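October
By Ataberk Ersoy and Ataberk Uysal
Reading time: 4 minutes

3. How households sort and store their button tins

3.1 What people keep, and why it stays kept

When we started visiting homes in Urneck we expected to spend most of our time on sewing itself – on mending, hemming, letting out a waistband – and we had a long list of questions ready on those matters. What people wanted to show us, again and again, was the tin. Sometimes it was a cookie tin and sometimes a jar or an old tobacco box, but it came down from the shelf before the coffee was poured, and we soon learned to leave our list in the bag until everyone had had a good rummage.

We visited 21 households in all, and 16 of them let us sort the contents on the kitchen table and write down what we found. Most buttons had been cut from clothes that were past saving. A smaller share were spares, still in the little paper envelopes they came in, and these were hardly ever matched up with the garment they belonged to. One retired tailor, who had worked at the Giltex shirt factory for most of her life, kept 751 buttons in a single jar and could tell us where a surprising number of them had come from (her brother's school coat, a neighbor's wedding suit, a pair of curtains that somebody had seen fit to button shut).

We had supposed, as earlier writers on thrift often do, that the tins were kept mainly to save money. Our hosts were polite about this idea but not very taken with it. New buttons are cheap at the Uçar market, and several people pointed out that they would sooner buy a matching set than hunt through a tin for four that nearly agree. 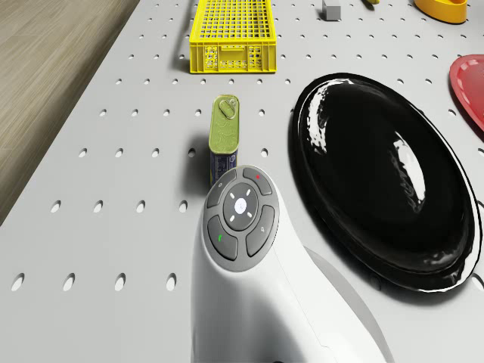 Figure 3. Round central button with four curved buttons around it.

They kept the tin all the same, and the reasons they gave us were mixed together in a way that we have tried to leave as we heard it. Children are handed the tin on rainy afternoons. Visitors are asked to guess which button came off whose coat. A missing counter from a board game is replaced from it, and so is the eye of a stuffed rabbit. In two homes the tin had been divided among sisters when a mother died, and both times the dividing took an entire evening and was remembered fondly.

3.2 Sorting habits

Few tins are sorted in any strict sense. Where we did find some order it was usually by color, with size a distant second, and the white shirt buttons were nearly always threaded together on a string to keep them from taking over. Only the tailor sorted by the number of holes, a habit she put down to her factory years.

The largest collection, about 400 buttons on cards and many more loose, belonged to a man who had bought out the stock of the Trurex haberdashery when it closed. He does not sew. We have left his cards out of the comparison in the next section – they are shop stock and were never worn – but we counted his family tin along with the rest, and we thank him for a very good lunch.

Comments

My grandmother's tin smelled of peppermints and I have it on my desk now. I'd love to know if anyone else strings the white ones on dental floss.

Did you ask about zippers? We have a whole drawer of them and not one has been used again.

Lovely to read, though I think buckles deserve a section too. My aunt kept hers in with the buttons and they scratched everything.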